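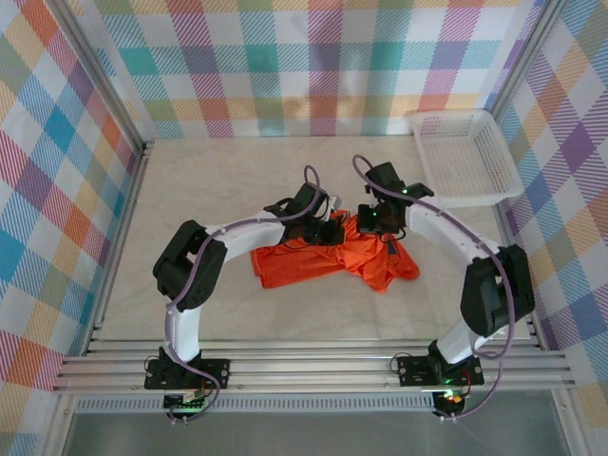
Figure 1. Orange-red cloth on a marbled tabletop, white plastic basket in the far corner.

4. What a wear count is worth

Most of the public argument about how long clothes last rests on one kind of number, the wear count. Someone is asked how many times they have worn a garment and the answer is averaged with other people's answers. The average is then multiplied by whatever the author needs: litres of water, grams of carbon, dollars. We have doubts about the first step, and this section sets them out before we use any wear counts of our own.

Our material comes from the Anska wardrobe study. Over 600 households were sent a questionnaire and 444 sent it back. Of those, 198 also agreed to keep a diary through September, writing down each evening what every adult in the home had worn. The diary households are plainly not a random slice. People who will fill in a clothing diary for a month are people who think about clothes, or at least people who finish what they start, and we make no claim that they stand in for the rest. Their value lies elsewhere. For these households we hold two accounts of the same garments, one given from memory and one written down on the day.

The two accounts do not agree well. Shirts that people called favourites were worn less often in the diaries than the questionnaire had led us to expect. Plain garments, the grey and navy things that get pulled on to take out the recycling, were worn a good deal more. Hubmann, who coded the diaries, at first put this down to sloppy diary keeping. She went back to the households with the neatest books and found the same pattern there, so we have dropped that explanation.

A simpler reading is that people answer the question they find easier. Asked how often they wear a shirt, they report how much they like it. If that is right, every published table that ranks garments by remembered wear is partly a table of fondness, and the rankings should be treated with some caution. We include our own pilot tables in that warning.

4.1 The problem of naming the garment

A second difficulty comes before any counting at all. For two accounts to be compared, the reader of both has to be sure they concern the same object. The Oyelaran coding sheet, which we adopted with minor changes, asks for garment type, main colour and fibre. Type gave us little trouble. Fibre was often left blank or guessed, and the care labels that might have settled it had in many homes been snipped off. Colour was the worst of the three.

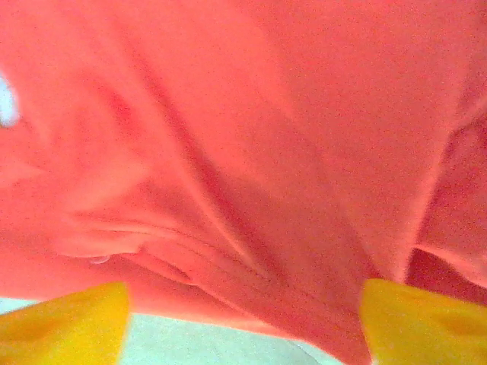
Figure 2. Crumpled coral-red fabric, close up. The shade deepens to rose-red in the creases.

The same household would write "coral" in the questionnaire and "red" or "pinky orange" in the diary, sometimes in the same handwriting. Blues drifted into greys and back again. Ekwueme and Adebisi each coded the full set on their own, and most of their disagreements were over warm colours. Light is one obvious cause. A shirt looked at in a bedroom after dark is a different shade from the same shirt on the line, and a folded or bunched garment offers several shades at once.

Earlier work has tended to wave this away. Stelmakh and Onuoha, using the Vulau lists, merged all warm colours into a single class and reported high agreement between coders. Of course they did. With few enough classes any two coders will agree, and the agreement tells you very little about whether the right shirts were matched. A home with three T-shirts in the merged class has been handed three chances of a wrong match, and nothing in the agreement score would show it.

We tried the opposite course for a while. The Prumitix chart offers a long run of named swatches, and we asked five households to hold their clothes against it. Two gave up. The rest chose swatches readily enough, then chose different ones when asked again later in the month. Finer names had bought us nothing except a thicker codebook.

What helped in the end was dull. We asked about prints and damage.

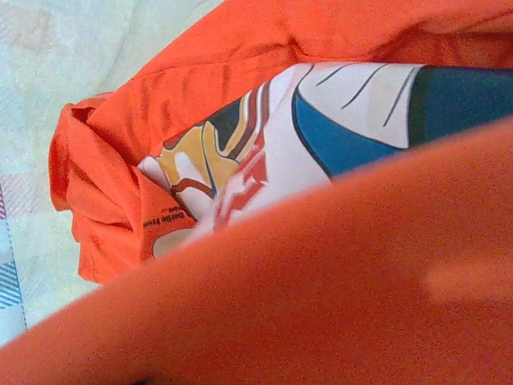 A slogan, a band name, a bleach spot or a pulled hem is remembered and written down in much the same words each time, and it rarely depends on the lamp. Where a household mentioned such a mark in both accounts, our coders hardly ever differed. The cost is that unmarked garments, the plain ones already suspected of being under-reported, are the hardest to match. Any error left in our figures is therefore likely to hide their wear, and we would sooner say so here than leave a reviewer to find it.

4.2 What we carry forward

For the analysis in Section 5 we keep only garments matched by type and at least one mark. Colour is used as a tie-breaker and nothing more. We do not scale the September counts up to a year. Others have done so with diaries no longer than ours, and we can't see how a month of mild weather is meant to speak for parkas or swimwear. Readers who want an annual figure will need to find one elsewhere - and should ask how it was made when they do.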